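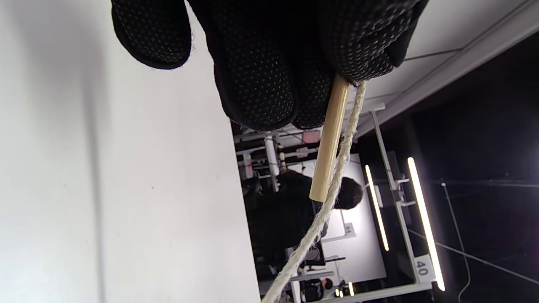

Vivel learns rope handling from handheld gripper demos, no robot arm needed to collect them. Each demo is one person, one grip. Gloved fingers pinching dowel and rope together count as a single grasp – we label it that way thruoghout.

**How many demos?**
157. 11 thrown out, bad tracking.

**Does it work on new rope?**
Sometimes. Thick rope fine, thin stuff not yet. Tomoyo is rerunning those on Monday.

**Can I get the data?**
Not yet – ask Cirilo Barajas, he has teh list.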